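Sun 7 November
Notebook, bench 2, Sevholm shop

Weekend entry, mostly to get the chore question written down before the Ernness call. They want a yes or no on whether an arm can take over the small jobs: putting parts back in holders, sorting offcuts by shape, clearing the bench at the end of a shift, and on the household side the same things with cutlery and toys. I do not have a yes or no. Notes below are what I have.

1. What counts as a chore

Ernness sent a list of 50 tasks in October. I went through it again this morning and split it by what the hand has to do, ignoring the room it happens in. "Put the pens back in the cup" and "return the drill bits to the rack" are the same job. So are "close the jar" and "fit the cap on the sample tube". Sorted this way the list collapses to 11 motions. Most of them are pick, carry, align, release. A few need force held over time (wiping, scrubbing, wringing). Two need both hands and I left those out.

The align step is where the trouble is. Pick and carry have been acceptable for a while if the part is rigid and does not shine too much. Anything soft is still poor. Folding is on the Ernness list four times under different names and I would cross out all four.

2. Count so far

Sevholm log, all insertion and placing attempts since the fingers were changed: 400. Completed without a person reaching in: 226. That is a bit over half. A person does these without looking up from a conversation.

The number hides a lot. Laying a long part into an open rest is easy because the rest is forgiving in two directions and gravity does the last few millimeters. Round pegs in round holes are fair. Anything where rotation matters is bad. Stars and arches are the worst, because the part can sit on the rim looking level from one side and be nowhere near home. The arm then opens, backs off and reports success.

To do: separate "released over target" from "seated" in the log. At present both get the same mark and I had to go back through by hand. Did this for the last batch only. The older ones are as they were entered.

3. Failure notes

a) Grasp shift. Part is held correctly at pickup and has rotated in the fingers by the time it gets over the hole. Nothing in the control loop notices. Slower travel helps a little. Softer pads helped more but wear on the edges and then get worse than the hard ones.

b) Approach height. With a thick foam board the top face is well above the floor and the first version of the approach used the floor as reference. Changed to board height. Obvious afterwards.

c) Neighbors. Holes set close together draw the wrong part. A small square piece will go partway into a slot that is not its own and jam. Foam gives, so it looks like progress on the force trace. In wood it would have stopped dead, and in a drawer at home it would probably have dented something.

d) Recovery. There is none to speak of. If the first try misses, a person wiggles the part. The arm lifts and repeats the same miss. The search pattern from Rallitz (small spiral, low force) is on disk but not connected to anything yet. I would rather have that working than another month of new parts.

e) Floor paint. Scuffed again toward the front right. The light specks get picked up by the segmentation as small objects if the threshold is low. Raised the threshold, which then loses the small dark parts. Needs repainting, matte, and a day to dry.

4. Kitchen vs. shop floor

Ernness keeps asking whether the shop results carry over to a kitchen. Some do. A cutlery tray is a shape sorter with bad tolerances, and bad tolerances are good for us. A dish rack is a row of slots. What does not carry over is the surroundings. In the shop I can screw the holder to a base and know where it is tomorrow. A cutlery tray moves every time the drawer closes.

There is also the matter of time. The arm is slow enough near contact that any comparison with a person is unkind. For overnight work this does not matter. For a kitchen it matters less than I first thought – if the thing is done by morning, the speed is irrelevant – but it has to be done by morning without anyone resetting it, and with the present rate someone would be resetting it all night.

Cost per task not estimated here. Cuervo has a spreadsheet for that and I do not agree with the labor figure in it.

5. Setup notes

Same walled tray as before. The walls keep dropped parts within reach, so one dropped part does not end the run. Holder left of the board, long parts lengthwise in the holder, shaped parts to the board. Cable on the wrist still needs watching. With the elbow low it makes a tight bend and I do not like it there. Reroute before the next long run.

Lighting from above only. Side lamp tried and removed, it put a hard shadow in the recesses and the star vanished for the detector.

Holder and board with no bar in the rest; green bar in the rest with the white fingers over it; the white arm with the black gripper.

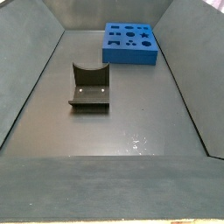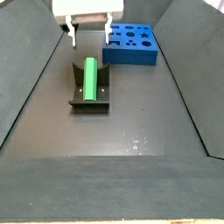
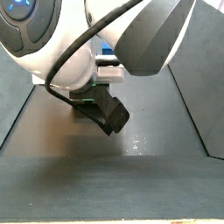 Comment from Rallitz on the shared copy: we would not quote the 226 to Ernness without the split you describe in section 2. Our own figures dropped a good deal once "released" and "seated" were kept apart, and the customer had already seen the higher one. Also, the spiral search needs the board fixed down. On loose foam it pushes the board along and never finds the edge. Double-sided tape is enough. We disagree on folding – leave one of the four in, towels only, as a marker of where things stand.

Fair on the split. I will hold the number back until the older entries have been redone. Tape is cheap, will try it with the spiral. Towels can stay on the list, marked "no".

Draft reply for the Ernness call: rigid parts into open rests, yes, with a person in the building. Shaped parts into matching holes, sometimes. Cloth, no. Kitchens, ask again after the recovery work.

Open items
– redo log entries, released vs. seated
– connect spiral search, low force first
– reroute wrist cable
– repaint floor
– order pads, the softer ones, and note the hours on each pair this time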